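Bako Snack Boxes Return for a Second Round in February

Neighbors in Lonavness will again be filling cardboard boxes with wrapped cakes, candies and biscuits for people living away from home

LONAVNESS – The Bako snack box exchange is coming back in February, and this time there will be 90 boxes to fill. The first round sent out 40 boxes to students, night-shift workers and new arrivals who had signed up through the Nestar reading room, and the thank-you notes are still being pinned up beside the front desk.

The idea is a simple one. A household signs up, picks up a flat box, fills it at home with small wrapped snacks and brings it back. Each box then goes to one person who has asked for one. Senders get a first name and a few lines about what that person likes to eat. They don't get an address, and they don't need to buy stamps.

"I put my name down expecting to drop a few packets of cookies in a carton," said Huia Cartwright, who started Bako with her neighbor Alby Tipoki after both of their oldest children moved out in the same year. "Then I spent an entire evening with everything spread over the bed, moving things in and out and starting over. I loved it! I've talked to so many people since who did exactly the same."

The bed has become something of a Bako tradition. Kitchen tables in Lonavness tend to be small and already in use, and a made bed gives a packer room to lay out the whole haul, see the colors together and decide what goes in next.

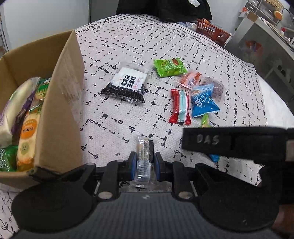
Snacks on a pink bedspread beside a part-filled box, with black sesame walnut cake in the clear bag at center.

Bako asks for small, individually wrapped items wherever possible. They fit into corners, they can be shared in a break room or a dorm hallway, and a person can have one and save the rest. Past that, the choice belongs to the sender. Boxes in the first round held rice crackers, peanut brittle, dried plums, ginger chews, oat bars and one full box of nothing but sesame sweets, made up for a nursing student who had written on her form that she could eat them at every meal.

Cameron Tomoana received one of the first 40 boxes while working nights at the Lonavness cold store. He had moved to town that same month and knew two people.

"I wrote on the form that my grandmother always had walnut cake in the cupboard and that I hadn't had any in years," Tomoana said. "The box had walnut cake in it. It also had five or six things I had never seen before, and I took those in to work and we passed them around at 3 in the morning. One of the drivers is still asking me where to get the purple one."

Tomoana has signed up as a sender for February and has asked for two recipients.

A SHELF FOR EVERY TASTE

Bako has no set shopping list, and the organizers would like to keep it that way. Many senders shop at Lâm, the grocery on the harbor road, where the snack aisle runs the length of the store and most of the candy is sold loose by weight. The store has agreed to put a basket by the register through February for customers who would like to add something to a box without packing one themselves.

"People come in with the note from their person folded up in their hand, and they read it to me," said Keegan Kereama, who works the register at Lâm in the afternoons. "It'll say 'likes sour things' or 'anything with red bean.' So we go and look together. I've learned more about our own candy from those notes than I did in my first year here."

Kereama's advice to first-time senders is to buy a mix of textures. A soft cake, something crisp, something chewy and a handful of hard candy will make a box that lasts a couple of weeks. He also suggests keeping one or two pieces back to try at home, "so you know what you sent."

Recipients are asked on the form about nuts, gluten, gelatin and anything else they avoid. That information is printed at the top of the note in capital letters. Senders should read ingredient panels closely, and where a label is in a language they don't read, the reading room will help at the front desk. 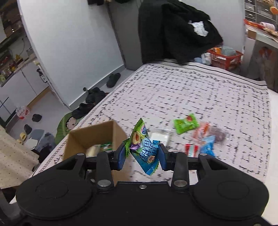
LONAVNESS, February

Packing help will be on hand at the Nestar reading room every afternoon from 2 until 6 while sign-up is open. Rhun Bowen, who packed parcels for a mail-order tea company before he retired, will be at the long table by the window to show anyone who asks how to get more into a box than it looks like it will hold.

Bowen likes packets stood upright, the way books stand on a shelf, with the tall ones along the back wall of the box and the short ones in front. Hard candies and twist-wrapped pieces go in last and find their own way down into the gaps. Anything that crumbles gets a softer neighbor on each side. He does not use shredded paper or foam. "Why would you, when you can use more candy?" he said.

He is also firm on the subject of air. Pillow-shaped packets of chips and puffs take up a good deal of room and pop if they are squeezed, so he allows one per box and places it at the top, under the flaps. A worn box is fine by him, and a crease or two in the cardboard does no harm, but the bottom seam should be taped twice, once along its length and once across.

"Rhun repacked mine while he was talking to me about something else," said Tipoki. "I had it full to the top when I walked in. By the time he handed it back there was space for another whole row, and I had to go home and get more. So bring extra!"

WHAT GOES IN A BOX

Please send: wrapped cakes and biscuits, hard and soft candy, crackers, dried fruit, roasted seeds, cereal bars, tea bags, instant soup sachets and seasoning packets. Everything should be sealed by the maker and have at least two months left on its date.

Please leave out: homemade food, fresh fruit, glass jars, alcohol, anything that needs a refrigerator and bare chocolate bars that will melt against a radiator. Candy with a chocolate center is fine.

A short note is welcome and nearly every recipient mentions it. It can be a line about the snacks, a drawing from one of the kids or a few words on what to try first. Some senders in the first round drew a small map of the box, with arrows – a lovely touch for anyone opening packets they can't read.

HOW TO TAKE PART

Sign-up sheets for senders and recipients are at the front desk of the Nestar reading room and beside the register at Lâm. The sheets go up at the start of February and come down when all 90 boxes are spoken for. Flat boxes can be picked up at the same time as the note. There is one size only, and it is the same size as last time.

Full boxes should be returned to the reading room with the flaps folded over and left untaped on top, so the allergy note can be checked against what is inside. They will be sealed at the long table and go out by the end of the month. Recipients who live in town may collect their own, and the rest will be delivered by bicycle or by car, depending on the hill.

Anyone who would like a box may ask for one. The form has space for a first name, a contact number, foods to avoid and foods to hope for. There is no question about income, age or reason for asking, and people are welcome to put down a friend or relative with that person's okay.

Households that would like to share a box are encouraged to do so. In the first round, three families on one stairwell filled a box together, each taking a layer, and have already asked to do it again. Children are very good at this work and tend to have strong opinions about it.

"What I'd like is for someone to open the flaps and want to tip the whole thing out to see what they've got," said Cartwright. "That's what I do when I get one. I can't help it. I want to see all of it at once, and then I put it back a piece at a time and find out I'm not as good at it as Rhun is."

Cartwright and Tipoki hope to run a third round later in the year if enough senders come forward. They would especially like to hear from anyone with a dry closet or spare room where flat boxes could be stored between rounds, as the stack currently lives in Tipoki's hallway and comes up to his elbow.

ABOUT BAKO

Bako is a neighborhood snack box exchange based in Lonavness. It is run by its senders out of the Nestar reading room, with flat boxes paid for by a coin jar on the front desk. It takes no fee from senders or recipients.

CONTACT

Huia Cartwright or Alby Tipoki, Bako, care of the front desk, Nestar reading room, Lonavness. Messages left at the desk are picked up daily after 2 p.m.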